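Password Habits and Phishing Awareness in Small Companies
Student project report, September 2019

1. Introduction

Small companies use the same e-mail, cloud storage and online banking as big companies, but very often they have no person who is responsible for security. In our project we wanted to know how the employees of such companies choose their passwords and how they react to a suspicious e-mail. We worked with two firms, Ileo and Zito, which both agreed to take part under the condition that results are reported together and not for each firm.

2. Method

The study had two parts. The first part was an online questionnaire with 30 questions on passwords, updates and the use of private phones for work. It was answered by 36 employees. The second part was a phishing test. During a period of 4 weeks we sent 394 test messages to the employees who had given their consent. The messages imitated a parcel notice, an invoice and a request to renew the mailbox password. We recorded only if the link was opened. Nothing that was typed on the page behind the link was stored.

The messages were sent with Urkatham, a small tool which was written by an earlier student group at our department. We had to change the part that writes the log file, as it saved the full e-mail address and this was against our data protection plan. The change took more time than we expected and the first messages were sent later than planned.

3. Results

Most of the participants told us that they use the same password for more than one service. Many of them change it only when the system forces them, and then they add a digit at the end. A password manager was known by name to a good part of the group, but it was used by few.

In the phishing test, the parcel notice was opened more often than the invoice. The password request was opened least. We think this is because both firms had already warned their staff about this type of message. Employees who work mainly in the workshop and read e-mail on a shared computer opened the links more often than the office staff.
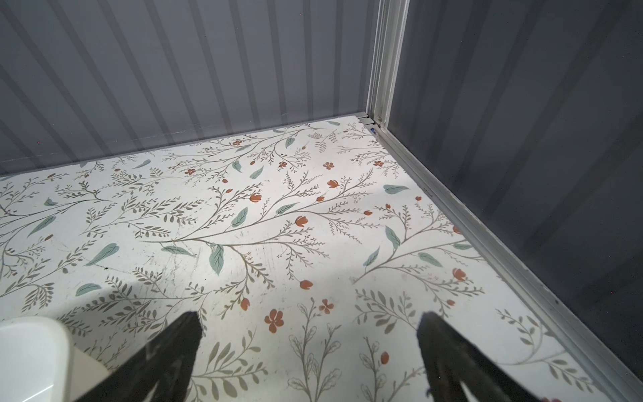 Figure 1. Ribbed metal wall panels and corner post.

4. Discussion

The group was small and the participation was voluntary, so the results cannot be transferred to all small companies. It is also possible that colleagues talked with each other about the test messages. Even so, the shared computers seem to us an important point. On such a computer nobody feels responsible for the mailbox, and the browser often remembers the password of the last user.

We recommend separate accounts for each employee, a password manager paid by the company, and one simple address where suspicious messages can be forwarded. A second test with the same participants is planned for November.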